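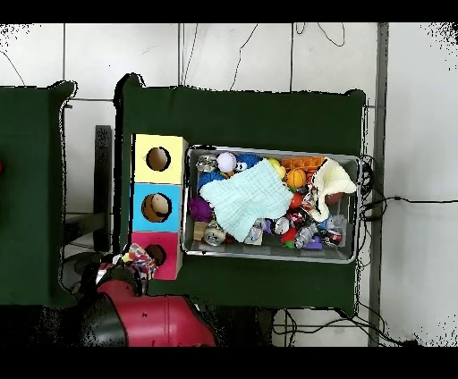

The gripper with a patterned cloth next to the pink box. Workshop build, Gündoğdu.

Home-built sorting arm gets its tray

May 6, 2021

Members of the Gündoğdu shared workshop are busy on Fladeo, a red and black arm meant to pick up toys and put them in boxes. Melahat Soylu started it in her garage, moved it over when the garage got too small. Sessions run two evenings a week, 20 people on the sign-up list so far.

Soft stuff is the hard part, says Soylu. "Balls are fine. Cloth, I rewrote teh grip code nine times."
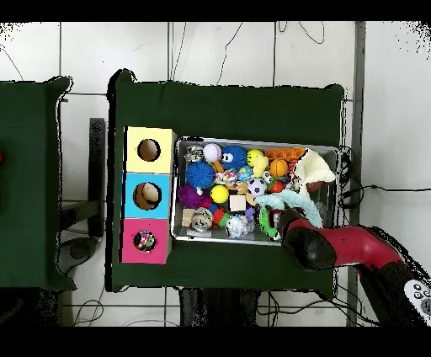
Hülya Gökçe did the wiring and wants shorter cable runs before the open evening, May 22. Doors at 4, free entry, bring old toys if you have any. Parts list will be up on the workshop page sometime next week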